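Chapter 3
When the Task Moves: Automation and the People Beside It

In February, the Flulmont catering kitchen employed 90 people on its serving line. None of them lost a position when Tarkum began to automate the plating of side dishes, yet nearly every job description was rewritten. Cooks who had once portioned food now spent part of each shift showing a machine how the work is done, holding a gripper in the hand and repeating the same motion.

This chapter considers what such a change asks of employees. Section 3.1 deals with training and pay grades. Section 3.2 turns to the question raised by shift supervisor Nelli Aaltonen – who owns a skill once it has been recorded? 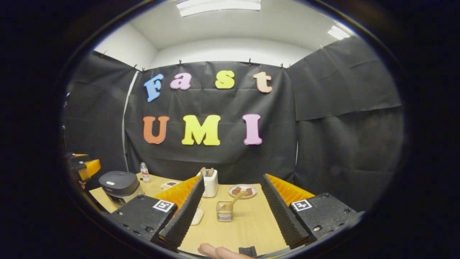 Figure 3.1 Tabletop with a glass cup, a plate of food and a utensil holder, viewed over the fingers of a hand-held gripper.

Before reading further, list the tasks in a workplace you know that depend on the hands alone. Keep the list for use in Section 3.2.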